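**Rastby, Thursday, November 5, 2020** — The pharmacy counter on Erton Street will move to shorter hours from Monday while the building's heating pipes are replaced. It will open at 12 noon and close at 6 p.m. on weekdays. Saturday hours are suspended until the work is complete.

Prescriptions already on file will be transferred to the Wyss Road branch, 2 miles north, unless the customer asks otherwise by phone. Refrigerated items will be held at Wyss Road only.
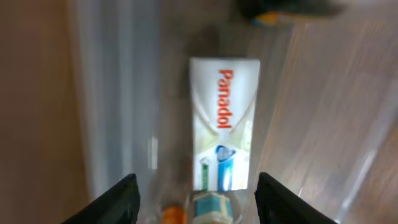 Over-the-counter sales continue at both sites. The contractor, Wiro, will shut off water to the block on two mornings, with notice posted at the entrance 22 hours ahead. The work covers 300 feet of pipe — most of it under the rear corridor — and access to the parking lot will be from the east side.

Home deliveries are not affected.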